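Filed under: Automation / Tools & Services
14 shares | 2 comments

Durkel Interview: Jatora on Renting Out the Handheld Gripper

Jatora began offering its Hultero handheld gripper as a rental kit in February. The kit covers the gripper, a charging base, spare jaw inserts and access to Zoubi, the company's software for sorting and checking recordings. Shadi Chidiac runs the rental program and spoke with Durkel by phone.

Most first orders are for 6 units on a one-month term, Chidiac said. Customers are usually robotics teams that need recorded examples of a manual task and do not want to tie up an arm to get them.

"They already have the robot," he said. "They don't have the hours. An arm under remote control is slow, and one operator gets tired of it by lunch."

Jatora rates the jaw mechanism for 2,000 hours. Chidiac described that figure as conservative for the motor and optimistic for the rubber. Inserts used on cardboard wear faster than those used on plastic or glass, and the company ships replacements without charge up to a fixed number per term.

Asked about recording quality, he was less definite. A customer who submits 1,000 recordings to Zoubi should expect to lose a share of them to blocked views, missed starts and grips that close outside the tracked area. Jatora does not publish a rejection rate. "It depends on the room and on who is holding it," he said. "I would be quoting our own staff, and our own staff are good at it."

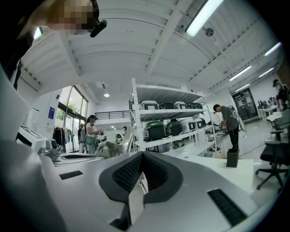

Jaw geometry has been the main subject of customer feedback. Early inserts were flat and parallel, which suited boxes and little else. The current insert is a black V with ribbed rubber padding along both arms, and Chidiac said the angle was chosen so that round stock centers itself as the jaw closes. Thin sheet material remains a weak point. A narrower insert is in testing and will fit the existing housing.

Weight was the second complaint. The present version is lighter than the first, but Chidiac still recommends that operators change hands or stop after 4 sessions in a row. The manual says the same on its second page. He does not believe many people read it.

On price, Jatora quotes per unit per month, with training billed separately. Over 6 units the training fee is dropped. Chidiac said purchase is possible but that he tends to advise against it until the new insert is released.

"Rent it, find out what your task does to the rubber, then call me," he said.

Units returned at the end of a term are inspected, fitted with new inserts and sent out again. Current lead time depends on the number of kits due back that week.

Tagged: grippers, data collection, equipment rental

We use cookies to remember your settings and measure traffic. Accept | Manage preferences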